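Pemar – a word list for kitchens

Hello! Pemar is my slowly growing list of kitchen words and the everyday phrases people use around them. I started it in September because I was writing a crossword helper and every list I found was full of chemistry terms and the names of rivers. So I made my own, and then got a bit carried away.

What's in it

There are 1000 entries in one plain text file, one per line, with the word first, then a tab, then a short meaning in my own words. I've put them into 13 groups (baking, surfaces, washing up, leftovers and so on). The groups overlap and I've stopped worrying about it. "Worktop" and "countertop" are both in surfaces, and marble gets its own line there as well as one under pastry. 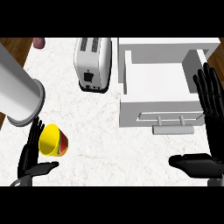
Where the words came from

Mostly my own head, plus a big box of handwritten recipe cards that Teresa Calado typed up for me – thank you, Teresa! Theda Lenz went through the spellings and found 91 mistakes, including "collander" in three different places. Spellings are British throughout, so you'll want to swap a few if you're elsewhere.

How to use it

Save the file next to your script and read it in line by line. Anything starting with a hash is a note to myself, so skip those. If you use my other little project, Drileo, it picks the list up without any fiddling.

Things I know are wrong

The leftovers group is thin. I also have 4 entries for "spatula" that all say nearly the same thing, and I can't decide which to keep. Regional words for a bread roll are still missing – send me yours, please, and tell me where you heard it!

Licence

Use it for whatever you like. A mention of Pemar would be lovely.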